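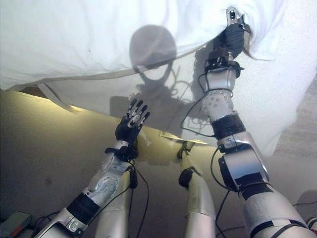
Fig. 4.1 White cloth, lifted by a fold

4 Making up the bed

This section covers fitting the Nirurau bedding set to a Plumeder single or double base. Assemble the base as set out in section 3 before starting.

4.1 Bottom sheet

1. Remove all packaging and wash the sheet once before first use.
2. Lay the sheet over the mattress with the wide hem at the head end.
3. Lift the mattress at each corner and tuck in the sheet to a depth of 24 cm.
4. Pull the sheet flat from the centre towards the sides.

Note: the sheet may shrink by up to 3 per cent in the first wash. The tuck depth allows for this.

CAUTION: Keep fingers clear of the slats when lowering the mattress.

4.2 Blanket

1. Unfold the blanket on top of the sheet. The woven side faces up.
2. Set the top edge 10 cm below the head of the mattress.
3. Fold the top edge back once and press it flat by hand.
4. Tuck in the foot end only.
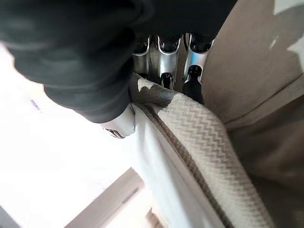
Can the blanket be tumble dried?
Dry it flat or on a line. Tumble drying damages the weave and is not covered by the guarantee.

4.3 Pillows

1. Hold the pillow by both short ends and shake it until the filling is even.
2. Push the pillow fully into the case, closed end first.
3. Fold the inner flap over the open end.
4. Place the pillow at the head of the bed with the flap facing down.

Repeat for the second pillow on double beds. The Alcaraz pillow is thicker than the standard type and needs the larger case, sold separately.

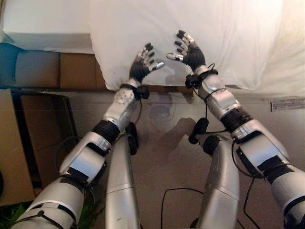 If the case is tight across the middle, take the pillow out, turn it end for end and refit it. Do not force the corners. A case that remains tight is the wrong size and should be exchanged within 14 days.

4.4 Airing

Fold the blanket back to the foot of the bed each morning. Wait 10 minutes before making the bed again.

Replacement parts: quote the number on the sewn-in label when writing to Drerkgate Bedding.

Issue 3, March 21, 2020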